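Perngate Returns Desk, staff meeting, 2025-09-03
Minutes, typed up by Maureen Staniforth

OK, so I got volunteered for the minutes again (I was the only one with a pen), and as usual these are in my own words. If I got you wrong, come find me and I'll fix it before they go up on the board by the kettle.

Last meeting's minutes. Fine, apart from Golestani wanting it noted that the broken label printer was reported twice before anybody ordered a part. Noted! The part is here now.

1. The arms

This took up most of the meeting, so I'll try to get it all in. For anyone who was out, the two arms on the wood table are going to take over part of the phone returns. The plan is that one arm picks up the item and holds it, and the other comes in from the side to turn it or open it. A person still decides what grade it gets. I asked for that last bit to be said out loud a second time, and it was.

The target is 300 items a shift by November. Right now we are nowhere close, and the arms mostly do one thing at a time while one of us stands there. I did a morning on it and I'll admit I liked it more than I thought I would, though my feet did not. We had the Galaxy S24+ up in the left gripper with the right one coming in close to the bottom edge of it, and I caught myself holding my breath like I was watching somebody park a truck.

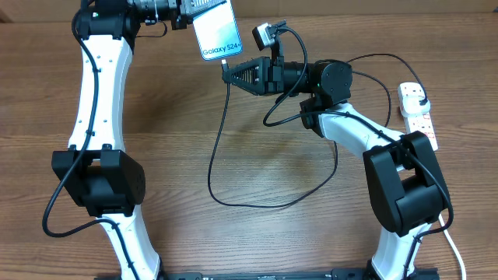 Prinon wanted to know who gets the blame when an item comes back scratched, the person standing at the table or the people who set the speed. Good question, and it went quiet for a bit. The answer we got was that damage on that table goes in its own column on the sheet and does not count against anyone's numbers. Prinon asked for that in writing. It is now in writing, right here, and I've also asked for it as a proper memo, because my minutes are not exactly a legal document.

Then we got onto jobs, which is what everybody came for. No one is being let go this year. Two of the packing shifts will shrink and those hours move over to grading and to minding the arms. Several of us said that minding is a different kind of tired. You aren't lifting, but you can't drift off either, and you can't really chat (I tried, and got told to watch the table). We agreed on 55 minutes at the arms and then a swap, and nobody does more than two turns in a row. We'll look at that again next month.

I also brought up pay. Grading is a higher band, so if packers are going to be grading, they should get the grading rate from the first day and not after some trial period. No answer yet. I have put it down as an action so it doesn't wander off.

2. Training

Eight of us have done the short session so far. There is room for more, and the sign-up sheet is on the side of the lockers. It takes a morning and you come away knowing how to start the arms, how to stop them, and how to bring a gripper in to the table nice and slow. I'd say do the stopping part until you could do it half asleep. The grippers look so thin when they're right up against the wood grain that you forget there's a whole arm behind them!

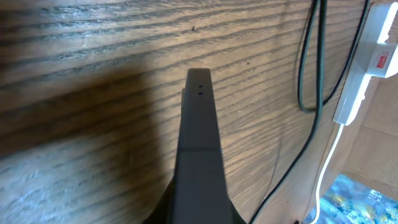
Darkis said the session was fine but went much too fast, and that reading the steps off a screen while your hands are busy is no help to anyone over forty. A printed card was suggested, in big type, with the stop procedure at the top. All in favor, me loudest. I offered to write it, so that's my weekend gone.

We also talked about people who would just prefer not to work with the arms. They can stay on hand packing for now. I pushed on what "for now" means and got "until November at least." I wrote it down word for word.

3. Other stuff

The loading door still sticks. The break room microwave is getting replaced, with a $20 limit on what comes out of the tea fund, so don't get excited.

Actions
Maureen: write the stop card, chase the damage memo.
Golestani: fit the printer part, set up the swap rota.
Prinon: add the damage column to the sheet.
Management: answer on the grading rate before the next meeting.

Next meeting is same place, after the late shift comes in. Bring your own chair if you want one with a back.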